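Stelard Residences, Bulholm
Furnished Apartments: Frequently Asked Questions

This page covers the furniture, floors, and fittings supplied with furnished apartments at Horobets Court and the Bulholm Road buildings. It does not replace the lease. Where the two differ, the lease applies.

General

What is included in a furnished apartment?

Each furnished apartment has a table, chairs, a bed frame and mattress, a wardrobe, window coverings, and a floor lamp. Two-bedroom apartments also have a desk. Kitchen equipment, bedding, and towels are not included. The full list for your apartment is on the inventory sheet attached to your lease.

How many furnished apartments are there?

Stelard manages 83 furnished apartments. Most are at Horobets Court. Unfurnished apartments in the same buildings are covered by a separate page.

May I ask for some of the furniture to be removed?

Yes, if you ask before moving in. Requests made after the keys have been handed over are considered when storage space allows, and a moving charge applies. Bed frames and wardrobes can be removed. Window coverings must stay in place.

May I bring my own furniture as well?

Yes. Please make sure that doorways, heaters, and electrical panels stay clear. Waterbeds are not permitted on any floor. Pianos and aquariums need written approval from the building office.

Can I swap my table for a larger one?

Exchanges depend on stock. Send the request through the resident portal and include the inventory number, which is on a label under the tabletop. The office will tell you whether a larger table is available and whether it will pass through the stairwell. Some of the older Bulholm Road stairwells are narrow, and the longest tables cannot be delivered above the second floor there.

Moving In

When do I need to return the inventory sheet?

You have 7 days from the date you receive your keys. Go through each room, note any mark, scratch, dent, or missing part, and return the signed sheet to the building office or upload it to the portal. If no sheet is returned, the apartment is taken to be in the condition recorded by Stelard before you moved in.

How detailed should my notes be?

A short, exact note is best. "Scratch, left side of tabletop, as long as a finger" is more useful than "table damaged." Photographs may be added to the portal. Please take one of the whole piece as well as one of the mark itself, and include enough of the room to show where the piece stands. 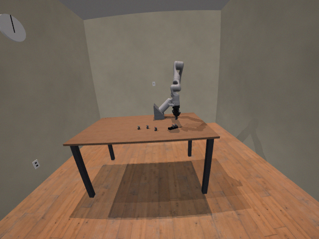 A resident wrote to ask whether small dents on the underside of a table or the inside of a leg need to be listed at all. They do not affect any charge when you move out, but you are welcome to list them. Joints that feel loose should always be reported, however small the movement.

May I move the furniture from one room to another?

Yes. Lift tables and bed frames with two people and do not drag them. Return each piece to the room named on the inventory sheet before your final inspection.

Tables and Other Wooden Furniture

How should I clean a wooden tabletop?

Wipe it with a soft cloth that has been rinsed in clean water and wrung out well, then dry it with a second cloth. Wipe along the grain. A small amount of mild dish soap may be used for grease. Do not use bleach, ammonia, scouring powder, steel wool, or the rough side of a kitchen sponge.

May I use furniture polish or oil?

Please do not. Sprays that contain silicone leave a film that makes later refinishing difficult, and some oils darken the wood unevenly. Tabletops supplied by Stelard are refinished between tenancies when they need it. If a top looks dull or feels rough, report it and the office will decide whether it should be treated sooner.

What should I put under hot dishes?

Use a trivet or a thick folded cloth. A placemat made of thin plastic does not give enough protection. White rings are usually caused by heat or moisture in the finish, and many can be repaired at little cost if they are reported early. Please do not try to remove them with an iron, toothpaste, or mayonnaise, all of which have led to larger repairs.

May I clamp things to the edge of the table?

Clamp-on lamps and similar items are permitted if a pad is placed between the clamp and the wood. Screws, nails, and adhesive hooks are not permitted on any furniture. Drill holes are charged as damage.

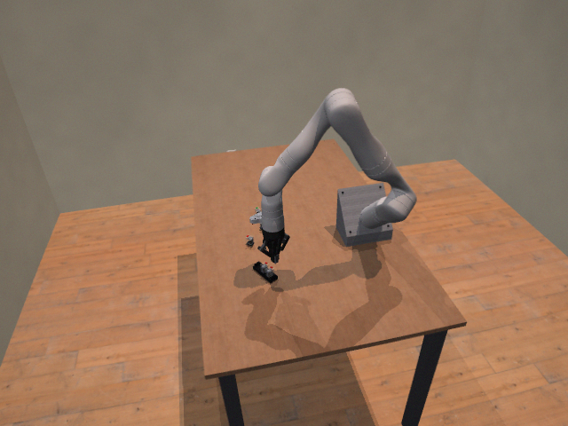

Wooden tabletop in a room with plain gray walls.

May I use the table as a workbench or for craft work?

Light craft work is fine with a board or heavy mat over the whole working area. Sawing, soldering, and the use of solvents or resin are not permitted inside apartments. Horobets Court has a hobby room on the ground floor with a workbench and a sink. It can be booked through the portal.

The table rocks. Is this the table or the floor?

Turn the table a quarter turn and try it again. If the rocking follows the table, a leg may need to be tightened. If it stops or changes, the floor is uneven at that spot, and the office can supply felt pads of different thicknesses. Do not fold paper or cardboard under a leg for long periods.

Is sunlight a problem?

Wood changes color in sunlight, and anything left in one place for months will leave a lighter or darker patch beneath it. Gradual and even fading is normal wear and is never charged. Moving table runners, lamps, and other objects from time to time will prevent most patches. 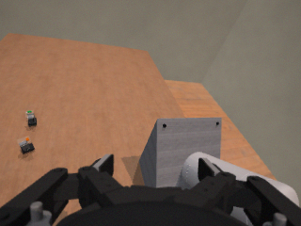
Another resident reports following this advice for a full lease term and still finding a darker square where a lamp had stood next to the window. Patches of this kind are also treated as normal wear, provided that the finish is not stained or broken. The resident was not charged.

Wooden Floors

How should I clean the floor?

Vacuum or sweep first, then use a flat mop that is barely damp. Standing water should be wiped up at once. Steam mops are not permitted on wooden floors in any Stelard building.

Are felt pads supplied?

Furniture listed on your inventory sheet is delivered with felt pads. Pads wear out, and replacements are free from the building office. Please fit pads to your own chairs and tables as well.

A board creaks. Should I report it?

Creaking is common in winter, when indoor air is dry, and usually eases by April. Report a board if it moves under your foot, if an edge has lifted, or if a gap is wide enough to catch a sock.

May I put down rugs?

Yes, with a breathable rug pad. Rubber-backed mats can discolor the finish and should be used only in the kitchen and bathroom.
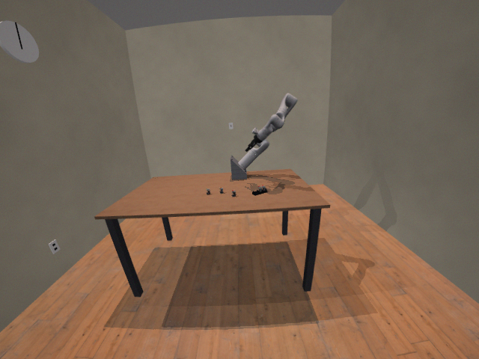 Wooden table on a plank floor.

Repairs and Charges

How do I report damage?

Use the repair form in the portal or visit the building office between 9:00 a.m. and 4:00 p.m. Accidental damage that is reported promptly is normally charged at the cost of repair only. Damage found at the final inspection may also carry an inspection charge.

Who carries out the repairs?

Furniture repairs are carried out by Stoltex under contract to Stelard. Stoltex staff will arrange a time with you and carry identification. You do not need to be at home if you have given permission for entry on the repair form.

Is there a limit on what I can be charged?

Charges for furniture in a single apartment are limited to $3,000 for each tenancy. The limit does not cover floors, walls, or deliberate damage.

How do I dispute a charge?

Write to the building office within 14 days of the date on the statement. Include your inventory sheet and any photographs taken when you moved in. The charge is put on hold while the dispute is reviewed, and a written decision is sent to the address you have given. If you have already left Bulholm, please make sure that the office has your current address.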